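Condensation between the panes of a double glazed window, replace the glass or the whole window?

Posted in Windows and Doors, 2020-05-20

Fatima Buthelezi

We have a fixed window on the north side of the kitchen, double glazed, vinyl frame. In January I noticed a gray haze in the bottom corner that would not wipe off from either side. It is between the panes. It comes and goes with the weather but it is getting bigger, and now there is a white mark left behind even on dry days.

The frame looks fine. No cracks, no drafts, and the drain slots on the outside are clear. The label in the corner of the glass says Cullent, and the papers from the previous owner say the windows are 13 years old.

I got two opinions by phone. Dalletti said the whole window should come out because of its age. A smaller glass shop, Stikel, said they could change just the sealed glass unit for $249 fitted, as long as the frame is sound.

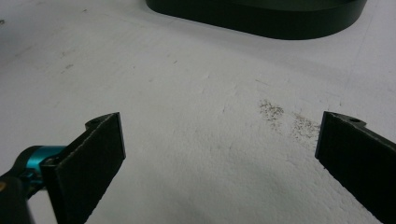 The price difference is large enough that I would like to do the glass only, but I don't want to pay twice. Is there anything wrong with keeping the old frame? And would the other windows from the same year be likely to go soon? There are five more and they all look clear so far.

Alaric Whitfield

Glass only. I fitted windows for a long time and a fogged unit in a good vinyl frame is an ordinary job. The seal around the edge of the unit has failed and damp air is getting in. The frame has nothing to do with it unless water is sitting in the bottom channel and soaking the seal. You say the drain slots are clear, so that is good, but ask the fitter to look at the channel once the old glass is out. The unit should sit on small plastic packers, not flat on the vinyl. If the packers have slipped, the new one will fail early too.

Things to ask Stikel before you say yes:

Is the $249 for low-E glass, and is it the same coating as the other windows? A different coating can look a slightly different color from outside.
Do they measure the thickness of the unit themselves? Don't give them a size over the phone.
How long is the seal guaranteed, and is it in writing?
Are the beads inside or outside? Old vinyl beads can snap in cold weather and some shops charge extra for new ones.

As for the other five, no one can tell you. I have seen one go and the rest last for years. North side windows stay damp longer, so yours may have just been the unlucky one. Check the warranty on the old ones as well. Some makers will cover the glass for a later owner if you have the papers.

oosthuizen

Had the same thing on a patio door. A man came and drilled a little hole in the glass and put a vent in it, cost me $100. It did clear up some but the white mark stayed, and the hole is right where you see it — I would not do it again. Get the new glass.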